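Voswood Plush and Small Textile Set
README, version 2

Maintained by Liesbeth Hendriks and Aigars Liepiņa
Last changed: August 23, 2022

What is in this set

The set has 618 photos of soft toys and small textile things on tables, shelves and stands. We collected it for people who sort, repair or catalogue such things and who want pictures with honest colour. The toys are the subject. Most of them have long fibres, because long fibres are the difficult ones: they hide the seams, they change shape after each touch, and white ones easily lose all detail in the light.

The photos are in 27 folders, one folder for each toy or textile. A folder name is a short word and a number, for example whitefur_02. The number says which arrangement was used, so the same toy can come back with another number.

Files

photos/ contains the pictures as JPEG
notes.csv contains one line per picture
colours.txt explains the colour words
changes.txt lists what was corrected since March

Columns in notes.csv

item: the folder name
surface: what the thing stands on (pale wood, grey cloth, white board)
support: none, wire stand, box, hook
main_colour: the colour of the largest part
second_colour: a cuff, ribbon, sole or similar; empty if there is none
fibre: short, long, knit, felt, mixed
cover: full if the whole toy is visible, part if not
remark: free text, mostly in English, a few still in Dutch

About the colour words

We use everyday words. Magenta was discussed for a long time, as Gijs Desmet wrote "dark pink" in his first notes and Nathalie Tremblay wrote "magenta" for the same cuffs. In version 2 everything is magenta. Grey shading in white fur is not counted as a second colour. If you need measured colours, this set is not the right one for you.

About the wire stands

A toy in a wire stand has "wire stand" in the support column, also when only a part of the stand is visible. Rods can pass in front of the fur. We did not retouch them. If you want to cut out the toy from the background, please expect that thin black lines cross it, and that fine fibres lie over the lines in some places.

Known problems

In 33 pictures the surface column is empty. Valeriano Segura is filling them in by hand.
The fibre word "mixed" is used for fur with a knit cuff, but also for felt with knit. We will divide it later.
Pictures with cover = part are not good for measuring the size of a toy.

Use

You may use the photos for study and for your own catalogue. Please name the set and its version. Corrections can be sent to Liesbeth; write the folder name and the line number from notes.csv.

Sample picture
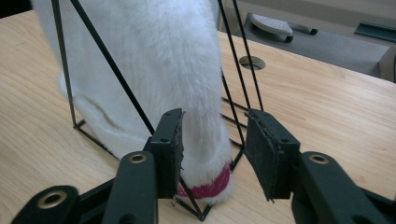 Photo: Aigars Liepiņa / Voswood Plush and Small Textile Set

White long fur with a magenta ribbed cuff, in a black wire stand on pale wood. Fibre: mixed. Cover: part.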